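4. Setting up the overnight register

Right, you've got Prevow installed and your site has a name. Now for the part I get the most emails about: the overnight register, where you keep track of who's sleeping at the protest camp and who needs a hand. I wrote this section after our long sit-in on the Swai road, where we started with a paper notebook and a lot of good intentions (the notebook got rained on in the first week). We had 96 people on the first night and 2,034 by the big weekend, so I've made most of the mistakes already and you're welcome to skip them!

Do all of this at home or in the office if you can. Fiddling with settings in a paddock at night with one bar of signal is miserable.

4.1 Before you start

You'll need one phone or tablet for each gate, a charger for each of them, and the site password you chose in section 3. Have a rough sketch of the camp handy too, with the rows, the kitchen, the road in and the spot where an ambulance can turn around.

4.2 Creating the register

1. Open Prevow and tap Site, then Registers, then New.

2. Choose Overnight. Please don't choose Event. Event registers close themselves at midnight, and your whole list goes off to the archive while everyone's asleep.

3. Give it a short name. Ours was "Lerketti camp", after the nearest town, and people at the gate could find it without squinting.

4. Set the changeover time. I like 5 pm, when the day crowd is heading home and the night crowd is rolling out swags.

5. Add your zones. One zone for each row of tents or vehicles is plenty. If you've got tractors and trailers parked along the road, make that its own zone.

6. Tap Save and wait for the green tick.

Note: the limit on a single register is 1,802 names. When you reach it, Prevow offers to open a second one and link the two. Say yes. Searches will look through both.

4.3 Adding people

1. Tap the plus sign and type a first name. A surname is optional, and plenty of people at a protest would sooner not give one, so don't push.

2. Pick their zone.

3. Ask if there's someone they'd like called in an emergency, and enter the number.

4. Ask about medicines or a heart condition. Ask quietly, a step away from the queue. Older folk in particular will say "no, no, I'm fine" if their mates are listening.

5. Tap Done. The time is filled in for you.

Caution: anything in the Health box can be seen by everybody who has the site password. If you want only the first aid tent to read it, turn on Restricted under Site, then Privacy, and do it before you add the first person. Turning it on later won't hide the older entries. 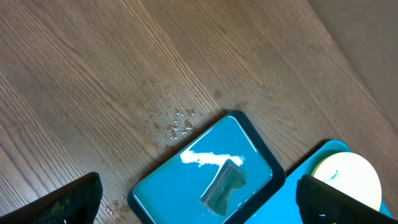
Mogens Hafstein wrote to me that step 4 went much better at his camp once they moved it away from the gate altogether and asked over a cup of tea, an hour or so after people had settled in. He also said the Restricted setting should be on from the start. I agree with him, and I've passed that along to the people who make the app.

4.4 The morning check

Now, this is the part that matters most to me. Cold nights are hard on people, and a quiet tent at breakfast is easy to walk past.

1. At 7 am, open the register and tap Morning Check. Every name turns grey.

2. Send one person down each zone with a phone. As they speak to someone, they tap the name and it turns green.

3. Anyone who's gone home gets a tap on Left. A friend's word is fine for this, but put the friend's name in the comment.

4. When 40 minutes have passed, whatever is still grey moves to the top of the screen and stays there. Go and knock.

5. If someone doesn't answer, or you don't like the look of them, ring emergency services first and sort out the app afterwards.
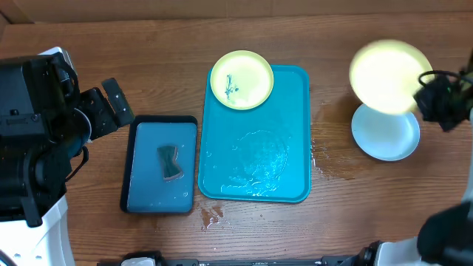

Trays and plates on a wooden table.

4.5 If you've got Mostitz alerts

Mostitz is the text message add-on, and you can happily run a camp without it. If you do have it, go to Site, then Alerts, and paste in your code. Send a test message to your own phone before you send one to the whole camp. My test went to everybody, at ten to six in the morning, and it said "hello is this thing on".

Caution: texts can be slow when a crowd is all using the same tower. For anything urgent, such as vehicles moving through the camp, use a loudhailer and people on foot.

4.6 Closing the register

1. Do a last Morning Check and clear every grey name.

2. Tap Close, then type the site password.

3. Choose Keep for 30 days or Delete now. Unless your legal people have asked you to hang on to it, choose Delete now.

Linked registers have to be closed one at a time, starting with the newest.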